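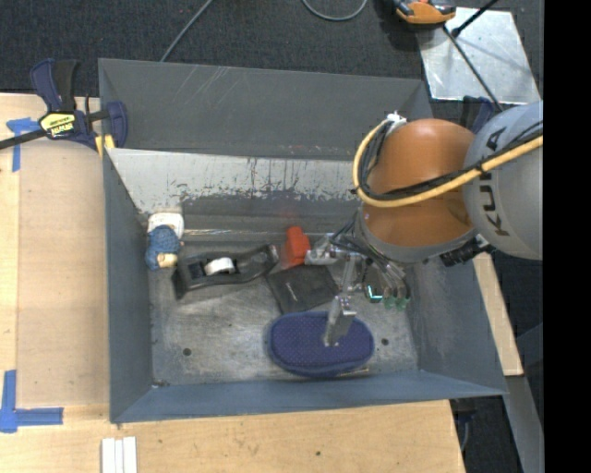 Metal storage bins: the questions we keep getting

3 min read

Do I really need a metal bin?
Maybe not. Plenty of people buy one for the garage and then keep gloves in it. If what you store is light and soft, a cardboard box will do for years. Metal earns its price when things get dropped in hard.

Will it scratch?
Yes, whatever the seller says. The Durnum we bought in August had marks across the floor before the month was out. A brushed finish hides fine lines better than a painted one, but scuffs show on both.

What about "scratch-proof" coatings?
We have tried 3 and would not pay for any of them again. The Momutel spray looked good for 5 days. After that it wore off in patches, and the patches looked worse than bare metal.

Are holes in the floor a fault?
Not always. Some bins are sold with them and some get them later. Ask the seller what they are for, and be wary if the answer is "airflow." Small parts will find them, so put screws and the like in a pouch first.

Open top or lid?
Open, for anything you reach for often. The Flendell lid is sold as a dust seal. Ours let in dust.

Do sloping sides help?
A little. It's easier to get a hand into the corners, but you lose floor space, and the capacity on the label may not tell you how much. Measure the floor yourself.

How do I clean drip marks off the back?
Warm water, dish soap and a soft cloth. Batista sells a special cleaner with 1,734 reviews on its own site – make of that what you will. On our bin it did no better than the soap. If a mark stays after two tries, it is probably wear in the finish, and scrubbing will only spread it.

Can I stack them?
Only if the maker gives a load figure in writing. "Stackable" on a sticker is not a load figure.

Last checked 4th October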